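Lostum: a word list of things people lose

Hi! I'm Gudrun Ljungberg and I've been collecting lost-and-found notices for longer than I care to admit (bus stops, laundromats, the board at my grocery store). Lostum is what happened when I finally typed them all up.

What's in it

There are 2094 notices in lostum.csv, one per row, with the item, the kind of place and the wording as written. Spelling mistakes are left alone, I love them too much to fix them. Roughly 700 are about gloves or keys. Phone numbers and names are out, and so are street addresses.

Last updated 1/13/22. The October version had two columns swapped, so please toss it if you still have it!

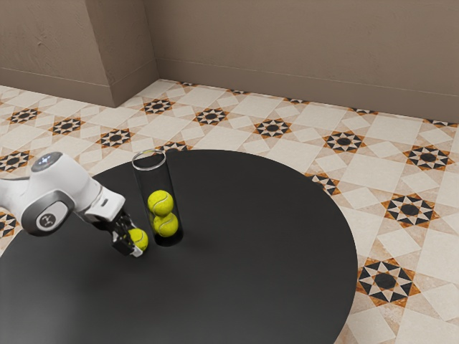 A round black table is in both of these. 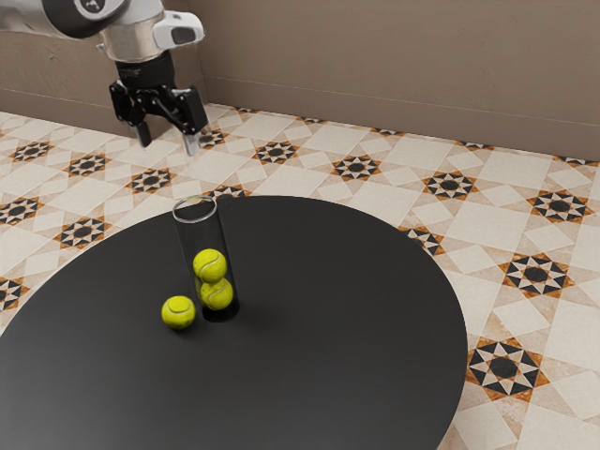
Can I use the notices in a class or a printed booklet?

Go right ahead, for either one. Just put the name Lostum somewhere in it, and send me a copy if you feel like it.

Known problems

The "place" column is messy. I used "shop" and "store" for the same thing until row 90 and then switched to "store" for good. Pets are in a separate file, pets.csv, and I haven't finished checking that one. If a notice was torn or rained on, I typed what I could read and put a question mark for the rest.

Found a typo that's mine and not theirs? Open an issue and give me the row number.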